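Murndale Quilted Mattress, Medium: Notes on Cleaning and Upkeep

Most reviews of the Murndale deal with how it sleeps. I will cover that briefly near the end, but the subject of this page is the surface: what collects on it, what comes off, and with which tools. A mattress is a large textile object that cannot go in a washing machine, and the manufacturer's care leaflet for this one runs to a few lines.

Construction

The model is the queen, 80 inches long. The top panel is white and quilted in wavy lines. The side border is a dark gray fabric, joined to the top panel at a taped edge. The top panel does not unzip. Plonunier sells a similar mattress with a removable top, at a higher price, and anyone with small children or an indoor pet should compare the two before ordering.

The border is a woven fabric with a slight texture. It hides scuffs well and shows lint badly. The top panel does the reverse: lint disappears into it and anything brown or gray can be seen from the door.

The quilting stitches are pulled down into a thin layer of fill, so each line forms a shallow channel. The waves run across the bed in a repeating pattern, and the channels never meet at a sharp corner. I had expected this to matter very little. It has a real effect on sweeping, covered below. On a diamond-quilted mattress the stitching crosses itself, and every crossing makes a small pit that holds crumbs.

Dry debris

Vacuuming is the standard advice, and for dust it is correct. An upholstery nozzle on low suction takes surface dust off the Murndale without lifting the panel. On high suction the panel rises into the nozzle and the stitching is put under load. I would not do that often.

For anything larger than dust a vacuum is the wrong tool. Crumbs break up under the nozzle and the smaller pieces go down into the stitch channels. Coarse debris should come off first, by hand or with a brush and pan, and the vacuum should follow.

The pan should be stiff plastic with a thin front lip and no rubber strip. A rubber lip is useful on a hard floor, where it seals against the boards. On quilting it grips the fabric and rides up over the ridges, leaving a gap in the low spots exactly where the debris is. A plain plastic lip can be pressed down a little so the padding comes up to meet it. The angle should be low. Tilting the pan steeply digs the lip into the fill and produces a fold in front of it.

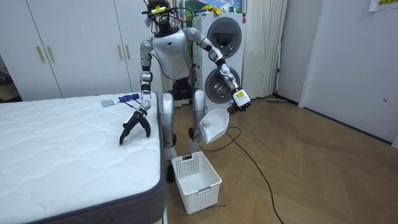

A reader who owns the same mattress in the firm version asks whether a pan and brush is worth the trouble at all, and says that stripping the bed, picking off the big pieces by hand and vacuuming the remainder has worked for two years with no visible wear on the stitching. The same reader adds that the brush only moves the fine material from one channel to the next.

The second point is correct for soft brushes. A soft floor brush has long, flexible bristles that bend over the top of each ridge and skip the low part. A short, stiff bristle reaches the thread line. The drawback is fuzzing: after repeated strokes with a stiff brush across the quilting, the face fabric on my test area had a faint nap that I could feel with a fingertip and could see only under a low lamp. Strokes made along the waves caused much less of it. I tested this on the foot end, near the border, and would suggest any owner do the same.

As for the first point, picking by hand works well if the pieces are firm. It works poorly on anything soft or oily. Pinching a soft piece presses part of it into the weave, and the mark that remains has to be treated wet. Sliding the piece sideways onto a pan, with light pressure behind it and none from above, leaves less residue. The pan stays still and the piece moves. Pushing the pan forward under the piece tends to roll it, and a rolled piece touches more fabric.

The dustpan I kept for this job is a Pinen, bought on its own and stored away from the floor-cleaning tools. A pan that has been used on floors should not go on a mattress. Grit stuck to the underside scratches the face fabric and carries whatever was on the floor up to the sleeping surface. If only one pan is available, wash it and let it dry completely first. 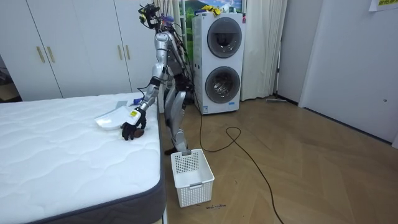 Drying matters more than it might seem. A damp pan wets the fabric under it, fine dust sticks to the damp patch, and the result is a gray outline the shape of the pan's edge. I produced one of these in the first week. It came out with plain water and a white cloth, but it took longer to remove than the debris had.

Wet cleaning

The leaflet permits spot cleaning with mild soap and water. It prohibits steam, bleach and soaking. In testing, a cloth wrung nearly dry removed fresh coffee and most of a dried tea spot from the top panel. The tea left a pale ring that faded on the second attempt. Work from the outside of the stain inward and blot. Rubbing across the quilting pushes liquid into the stitch holes, and from there it goes into the fill, where no cloth can reach it.

The gray border is easier. It tolerated firmer rubbing without any change in color, and no dye transferred to the cloth. The weak point is the tape between panel and border. It absorbs water faster than either fabric and dries slower. Keep the cloth off it where possible.

Drying time after spot cleaning depends on the room. With a window open and a fan aimed across the surface, a spot treated in the morning was dry to the touch by afternoon. I would still leave the bed unmade until evening. Fill that is slightly damp cannot be detected through the panel by hand, and covering it with a protector slows the drying considerably.

Handling small items

This section exists for practical reasons. A bare mattress becomes a work surface as soon as the sheets come off. Tools, cloths, toys and whatever was under the pillows end up on it, and each item is a possible source of a mark. Sponges are the worst offender. Even one that has been squeezed out will leave a rectangle of moisture if left lying on the panel.

A rigid basket beside the bed solves most of this. An open-grid plastic laundry basket is suitable: dust falls through, it can be rinsed under a tap, and damp items inside it get some air. Stand it near a corner, where it can be reached from the side and from the foot without walking around. A fabric hamper is less suitable here. It tips when something is dropped on one edge, and it holds lint that then goes back onto the bedding.

Fine debris should not go into an open-grid basket, for the obvious reason. Empty the pan into a lined bin.

Care of the edges

The border is where the mattress is grabbed, dragged and kicked, and it is also where the sweeping should finish. I work from the head toward the foot and then off one side, holding the pan level with the top edge. The Murndale's edge is reasonably firm and does not collapse under a hand. The Dovhaniuk mattress I used previously had a softer edge that rolled downward when leaned on, and a share of the debris went over the side and onto the floor every time.

There are no handles on the border of this model. Turning it head to foot is a two-person job on a smooth wooden floor and a struggle on carpet. Murndale recommends rotating it every few months. It is not designed to be flipped - the underside is plain fabric with no quilting.

Sleep, in brief

The medium is closer to firm for the first 21 nights and softens slightly after that. There was a mild odor on unpacking that cleared over a weekend with the window open. Motion transfer is low. The quilting cannot be felt through a fitted sheet. Heat retention is average for a foam-topped mattress, and I have nothing to add to what other reviews say about it.

Protector or no protector

With a washable protector in place, most of the above becomes unnecessary for most of the year. I recommend one. It should be fitted with an elastic skirt deep enough to reach below the gray border, otherwise it works loose at the corners. The mattress should still be stripped and swept a few times a year, as dust passes through the protector's side panels and settles along the taped edge.

Assessment

The Murndale is easier to keep clean than a diamond-quilted mattress and harder to keep clean than one with a removable cover. The white panel shows soiling early, and I count that in its favor. The taped edge is the poorest detail on the product and the one I would ask the manufacturer to change. Stitching has held with no broken threads, including on the test area at the foot end. The fuzzing there has not spread.

Buyers who eat in bed should pay the difference for the Plonunier. For everyone else, the Murndale with a protector, a dedicated plastic pan and a short stiff brush is a workable arrangement at a lower total cost. The Pinen pan shows no warping at the lip so far. I will update this page if that changes.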